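Against the Shoeless Office

The latest idea to reach our building on Zosurby Street is that we should all take our shoes off at the door. Covach, the firm that rents us the second floor, sent a memo saying that a shoeless office is calmer, cleaner and more creative. It cited a survey of 871 office workers. It did not say who ran the survey or what the workers were asked.

I have doubts. I take my shoes off at home and like doing it. But home is where I chose the people, the floor and the heating.

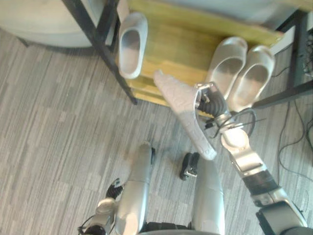 Calm is hard to measure, so people who sell calm can claim as much of it as they please. When Pulis tried the same policy two winters ago, they told everyone that 70 percent of staff felt "more at ease." I worked there then. My team was asked in front of our manager, and I said I felt at ease too.

The cleaning argument is better, I admit. Street shoes bring in grit. So do coats, bags, bikes and the wheels of delivery carts, and I have yet to see a memo about those. If Covach wants cleaner floors, it could bring back the evening cleaning it cut last October.
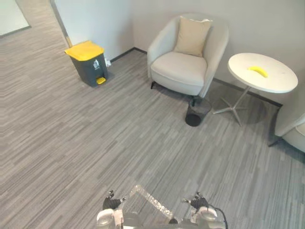
Who pays for the calm

Nanayakkara, the café downstairs, opens at 9 and has a line by five past. Anyone going for coffee will now change footwear twice. People with bad arches or braces will have to explain themselves to a landlord. I would like to see the cleaning bill before and after. Until then I'm keeping my laces tied.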